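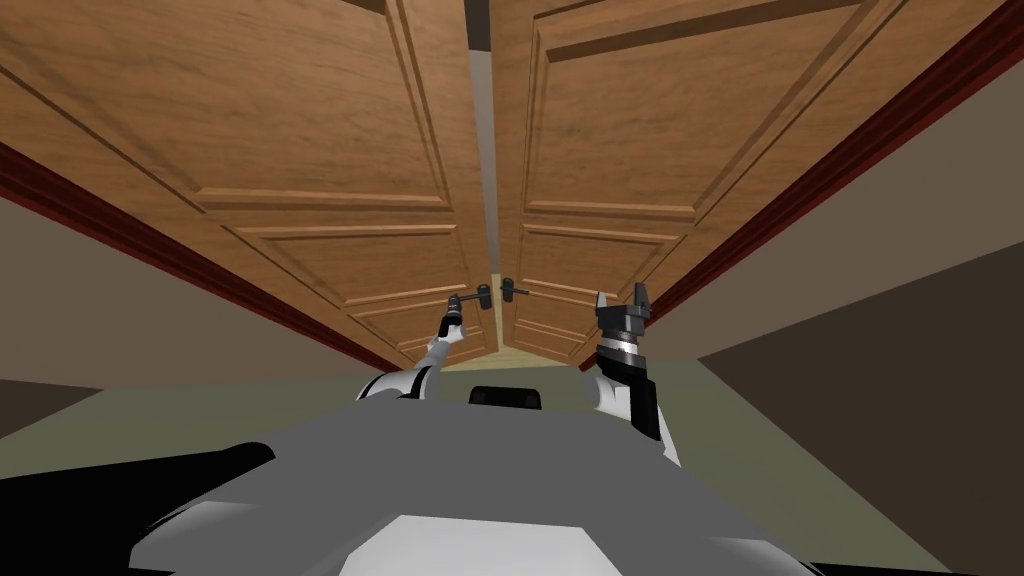
Double doors, two arms, one operator: how are you folks recording this?
Posted by gearmitten, December 21, 2020
14 replies | 5 shares

So I've been teleoperating a two-armed robot in sim (Vollbridge, headset plus hand controllers) to collect demos of opening a big set of double doors. Wanted 100 good ones by now. I have 60, and I'm being generous with myself. My trouble is timing. One hand always gets to its handle before the other, and then I sit there wiggling the late one into place while the early one drifts off. Do you grab both at once or one at a time?

plumbob_77
One at a time, always. Close the left, park it, then do the right. My success rate got way better when I quit trying to be a drummer.

sodafountain
Gotta disagree with plumbob! If you park one hand in every demo, the policy learns to park. I did 300 like that in August and mine would grab one handle and just hang out there forever. Record them sloppy and together, then toss the bad ones.

plumbob_77
Sounds like you left the pauses in, lol. Trim them.

sodafountain
I did trim them. Some of them. Ok, not enough of them.

gearmitten
Ha, ok. Second question then, wrist views.
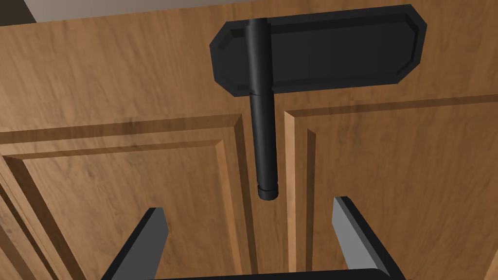
Up close I lose all sense of depth. Wood grain everywhere and a gripper that could be an inch off or five. I end up flipping back to the head view for every grasp, and I hate it.

tinroofer
Turn on contact shadows if Vollbridge lets you. In Grerkon it's a checkbox, and it helped me a ton. Also slow your controller scaling way down for the last little bit, I map it to the trigger.

gearmitten
Scaling on the trigger is such a good idea, trying it tonight. Still torn on the parking thing, might do a batch each way and compare.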